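# Card Wallets and Albums – FAQ

Questions that come up at the Gadilico counter about sorting cards. For anything else, ask Kilian Moser.
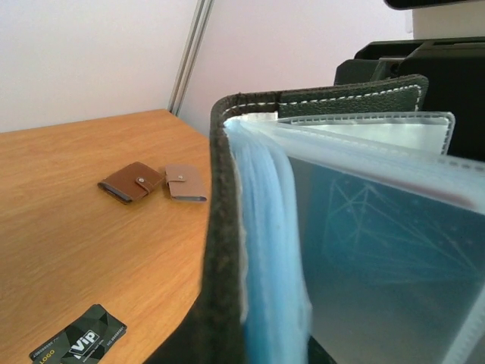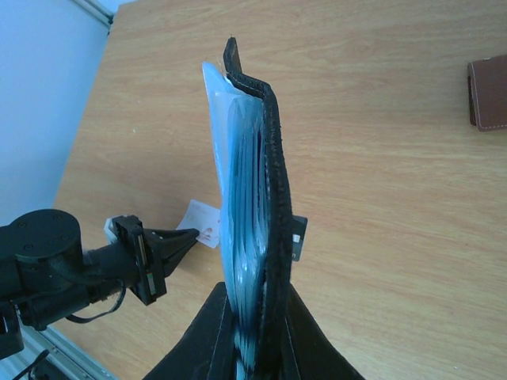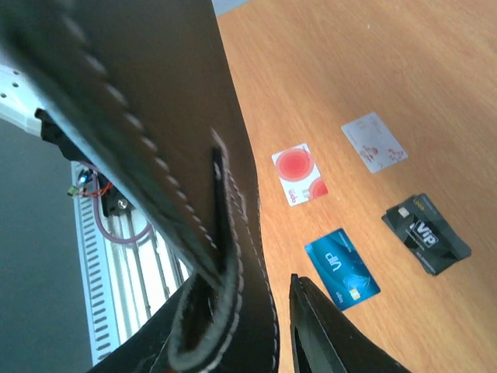
Page last changed: May 16, 2023

**Which cards go in a wallet?**
The ones you use every week. Six is a good limit for a small folding wallet with a snap. Old membership cards can go in an album.

**My plastic sleeves bulge. Is that bad?**
It makes the wallet hard to close. Take the cards out, press the sleeves flat and put back one card per sleeve.

**Do you sell spare sleeves?**
Yes, in packs of 28. They fit the Listau wallet – not the Vallejo.

**How do I clean leather?**
Use a dry cloth. Empty the wallet first and lay the cards flat on a table.

**Can I return a wallet?**
Within seven days, unused. Iker Cifuentes handles returns.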